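Subject: Re: [grippers] blue pads vs. bare tips on soft stuff

On Tuesday Sota Tanabe wrote:

> Has anyone on the list tried the hand-held grippers on plush or squishy toys yet? All our Korent trials are with hard blocks and I'm wondering if the padded fingers are worth the bother. Also curious how you keep two of them from knocking into each other.

Hi Sota, hi all,

Yes! I spent most of an afternoon on exactly this and had a great time. I've been wanting to get away from blocks for ages, because a block forgives almost anything. A fuzzy chick doesn't.

Short version: I like the pads a lot. With bare tips I had to squeeze harder than I wanted and the fluff still slid. With the blue pads I can close slowly, stop as soon as the body gives a little, and lift. Sideways across the belly works best for me. Going for the feet is hopeless (they're thin plastic and they tangle with whatever is next to them, usually the other chick's feet).

Packets are the next puzzle. The shiny green one gave me 5 clean lifts out of 9, and nearly all the misses came from pinching a crease instead of the full part. I want to try a steeper approach there.
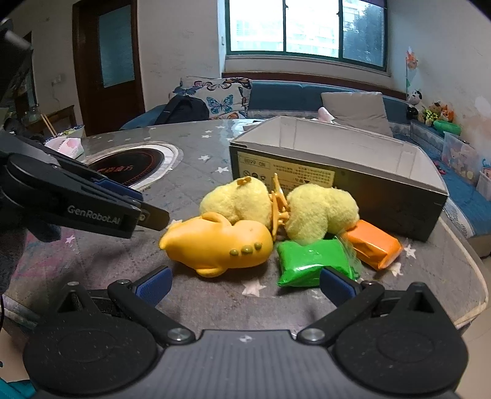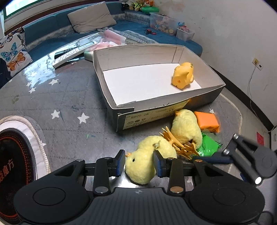 On the two-hand question, what helped me was giving each side its own job. One gripper closes, the other waits out to the side until the first has pulled back. I tried both moving at once and got a lot of clacking plastic! It gets better with practice, but I'd start slow.

The log from the Trernville runs is number 1119 in the shared folder if you want my notes on closing speed. I haven't written up the squishy toys properly yet, they stick to the pads a bit and I'd like more tries first.

Bethel Jemal wrote back to me off-list and said I could pass this on: she gets the same sticking on her Luo setup, wipes the pads with a barely damp cloth every 7 grasps, and thinks a rougher pad would beat mine on packets but chew up the plush. I'm going to order a rough pair and find out. If anybody has a spare set in the same width, please shout before I do.

Maribeth Policarpio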